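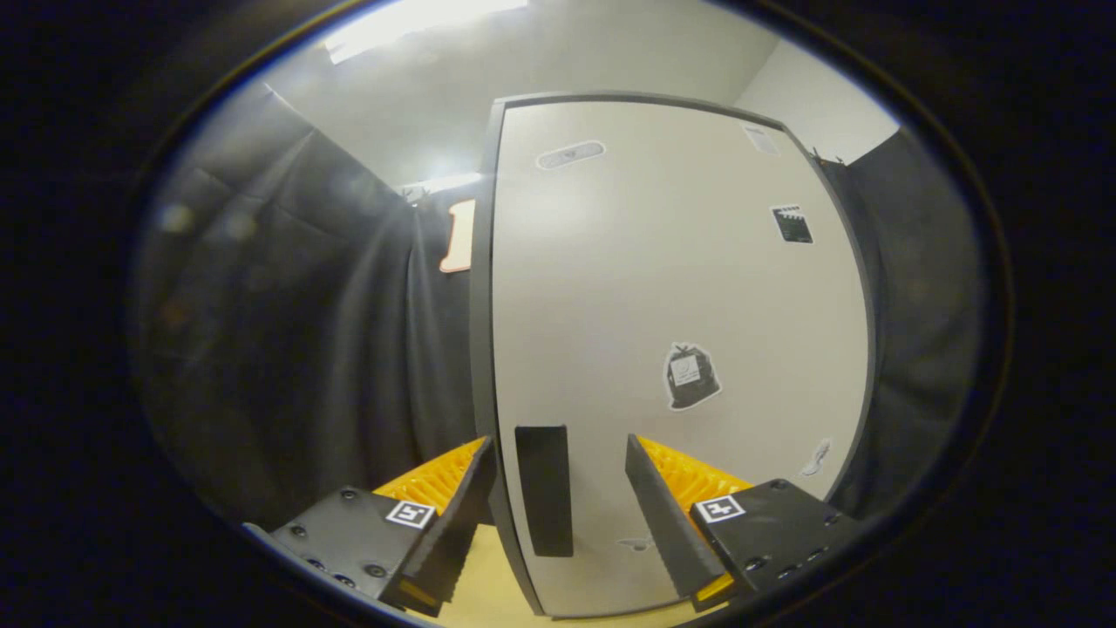

The gripper's two yellow-ridged fingers in front of the stickered panel, black curtains on either side.

I had been promised robots. What the Tedura student open day gave me first was a queue, a paper cup of orange squash and a map on which the robotics club appeared to be inside a stairwell.

It was one floor up. Kamol Thaweesak, the second-year who runs the club this term, met us at the door and asked that we keep our elbows in. Their project is called Omaleck, and its stated aim is to teach a machine to open things. So far the list of things is short. Cupboards, mainly.

The teaching is done by hand. A student holds the gripper, walks up to a door, opens it, closes it, and does it again, while the camera on the tool records the lot. The club wants 3,000 of these goes before the October contest. When I arrived the tally on the whiteboard stood at 1,619, and the mood was that of people painting a very long fence.

I was allowed a turn. You squeeze, the fingers close, and you find out how much of opening a cupboard you normally do with your wrist. My first attempt met the frame. My second met it again, slightly higher up. Wiroj Pongsiri, who was keeping score, told me bad attempts were useful too and then wrote something down in a separate column.

The square black-and-white markers on the plates let the software work out how far apart the fingers are. I asked whether the stickers on the panel did anything clever. The clapperboard and the bin bag, I was told, were decoration – the shoe as well.

A girl of 7 went after me and plainly had the knack. Kamol asked her, not entirely joking, what she was doing for the rest of the afternoon.

There was a talk at three on last year's entry, Prustitz, which came fourth and once shut itself in a fridge. I stayed for most of it. The club meets in the evenings during term and new members are welcome, particularly, said Wiroj, those with patient arms. The squash is on the ground floor, by the lifts.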